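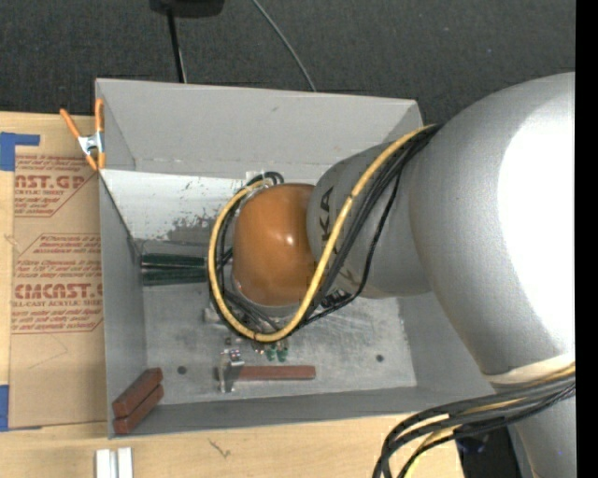 Fig. 1. Bin cell during a collection session, viewed from the fixed camera. The arm is over the bin with parts of several shapes on the floor.

Home | Projects | Reports | Labs | Contact

Filed under: Final-year projects / Robotics and control

Gathering grasp examples for mixed metal and painted parts in a sheet-metal bin
Project report, Brosham, 16 Mar 2021

1. Purpose

The project set out to produce a set of labelled grasp attempts for training a grasp-scoring network. The network takes a crop of the camera picture and an approach angle, and returns a score between 0 and 1 for the chance that a grasp made there will hold. An earlier project at Brosham trained the same kind of network on drawn pictures of parts. It scored well on drawn test pictures and poorly on the real bin. Our task was to collect real attempts and to find out what kind of attempts were worth collecting.

Training the network is covered only briefly. Most of the working time went on the collection itself, and most of this report does too.

2. Cell layout

The bin is an open sheet-metal box standing on a wooden table. The arm reaches in from one side (right in Fig. 1). A fixed camera looks down on the bin and takes one picture before each attempt and one after it. Both are taken with the arm parked clear of the bin. A third picture, taken while the arm is over the bin, is kept for checking only and is never shown to the network. Fig. 1 is of this third type.

The cables run outside the arm and hang in loops close to the wrist. This had two effects on the work. First, the loops hide part of the floor in the checking pictures, as can be seen in Fig. 1, where the yellow cable passes in front of a pale grey metal part. Second, the wrist could not be turned freely without pulling on them. We limited wrist rotation in software, and the set therefore has few examples at the ends of the angle range.

The bin floor is bare metal, scratched and unevenly shiny. We considered lining it with matt card and decided against it, as the bins the network is meant for are not lined.

3. Parts

The parts differ in shape, colour and finish. For labelling they were put into 3 groups:

Group A – long green pieces
Group B – reddish-brown blocks and bars
Group C – small parts and bare metal pieces, including brackets

Group C was the hardest to label. A grey piece on a grey floor has weak edges in the picture, and a highlight on the floor can look much like a flat part. Where two labellers disagreed about whether something was a part, the crop was marked "unsure" and left out of training.

4. Procedure

Each session followed the same steps.

4.1 Tip the parts into the bin from a tray and shake the tray once. Do not arrange the parts by hand.
4.2 Park the arm and take the "before" picture.
4.3 Choose a grasp point. Half of the points were picked at random over the bin floor and half were picked by the operator.
4.4 Run the attempt at low speed.
4.5 Park the arm and take the "after" picture.
4.6 Record the result as held, dropped, missed or stopped.
4.7 Return any lifted part by dropping it from a fixed height over the middle of the bin.

"Stopped" was used when the force limit tripped, mostly near the walls. These attempts were kept in the set with a score of 0. We first threw them away, and the network then gave high scores to blocks lying in the corners. Putting them back corrected most of this.

The session log was kept with Fluden, the department's logging tool, which writes one line per attempt along with the names of the picture files. Labels were checked in Segura, a small viewer written by an earlier project group. Segura shows the before and after pictures side by side and needed one change, to let it show the checking picture as well.

5. Results of collection

We planned for 2,000 attempts and reached that number after 11 sessions. Of these, 273 were removed during checking. The main causes were a camera that had been knocked between sessions, "after" pictures taken before the arm had fully parked, and crops marked "unsure".

Randomly picked points mostly gave misses. Operator-picked points gave more holds but covered the bin poorly: operators kept away from the walls and preferred parts lying alone. A network trained only on operator points gave scores that were too high almost everywhere. Training on both kinds gave lower and more useful scores. We did not test other mixes.

The knocked camera cost us most of one session. After that we compared the position of the bin rim in the first picture of each session with a stored picture, and did not start if it had moved.

6. Limits

All the data comes from one bin, one floor surface and one lighting set-up. Reflections on the metal are always in much the same places, and the network may have learnt them. The bin was not turned between sessions. Narrow angles are under-represented for the reason given in section 2.

7. Further work

A second set is planned for May using a deeper bin from the Inmont store. The drop height in step 4.7 should be varied, and the share of random points near the walls should be raised. The file naming will stay as it is so that both sets can be read by the same script.

Comments (3)

binpicker_tom
Did you record the force readings for the stopped attempts or only the fact that they stopped? The readings would be useful for the corner cases.

Report author
Only the fact, for this set. The log format has a spare column and we will fill it in the next one.

g.hollow
We had the same trouble with grey parts on a grey floor. A second light from a low angle helped, but then the shadows needed labelling rules of their own.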